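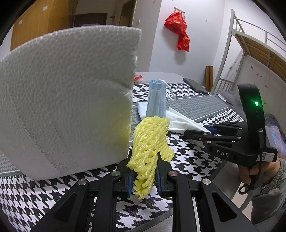
packrat_8
Seven months on the sorting project at Cestby. Used to be I sorted packing scraps. Now I sort packing scraps with grippers so a machine can learn to replace me at it. Same pay, worse fingers.

Erngate_nights
Fruit netting is the worst. It's a sock with opinions.

packrat_8
146 pickups on my sheet yesterday. Supervisor wrote "good start."

mildewed
Disagree with the gloom. My wrists quit hurting once Erngate automated the foam line.

Erngate_nights
Your wrists are fine and your shift is gone, mildewed.

mildewed
Moved to days. I see the sun now. Overrated.

packrat_8
They want 1000 by October. Anyone got a trick for face masks? The ear loops get me every time.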